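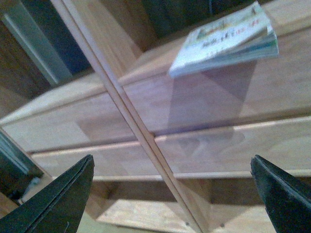 Vol. 3, No. 2

Rudlow to Change Moisture Labels on Furniture Boards

Nov 12, 2022

Rudlow will print a measured moisture reading on every pack of edge-glued furniture board leaving its Torstead mill, starting in December. The packs now carry only a target range, and customers who want a figure for a given batch have to ask the mill's office for the kiln sheet.

The new label gives the average reading for the pack, the highest single reading, and the date the boards were wrapped. Readings are taken with a pin meter after planing, at both ends and the middle of each sampled board. Packs with a spread of more than two percentage points between boards will go back to the conditioning room and be measured again before shipping.

Small cabinet shops have been asking for the change for several years. Boards that leave the mill at one moisture level and are machined in a drier workshop will shrink across the grain, and a shelf cut to a close fit in summer can show a gap at the side panel by the middle of winter. The opposite fault, swelling, is more common in shops near the coast. Shops supplied through the Plarport yard have reported more sticking drawers and tight shelf housings than those inland.

Rudlow tested the label on 901 packs this year. Of those, 101 were held back for more conditioning, most of them wide boards from the mill's older kiln. The company says the kiln's fans have been rebalanced and a second set of sensors fitted on the door side, where the air was found to be slower. It has not said whether the held packs would have passed under the old target range.

The mill is also changing how packs are wrapped. The current film is open at both ends, and boards at the outside of a pack pick up moisture faster than those in the center. From next month the film will be closed and taped, with the label placed under the outer layer so that it stays with the boards when the pack is split. Prices are unchanged for now – the cost of the extra handling will be reviewed in spring. 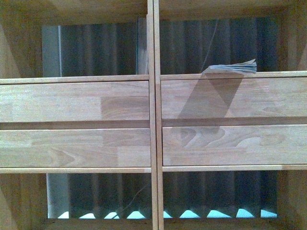

Does the new label remove the need to let boards rest in the shop before cutting?

The reading applies to the day the pack was wrapped, and boards should still be stacked on spacers in the shop until their moisture level stops changing.

Camargo, the trade software used by many of Rudlow's customers for cutting lists, will accept the label data as an import. Users can enter the wrapped-day reading alongside a reading of their own, and the program will estimate movement across the width of each part. The import works with solid wood parts only. Plywood and veneered panels are left out, as their movement across the width is much smaller.

Packs already in stock at Torstead and Plarport will be sold under the old label.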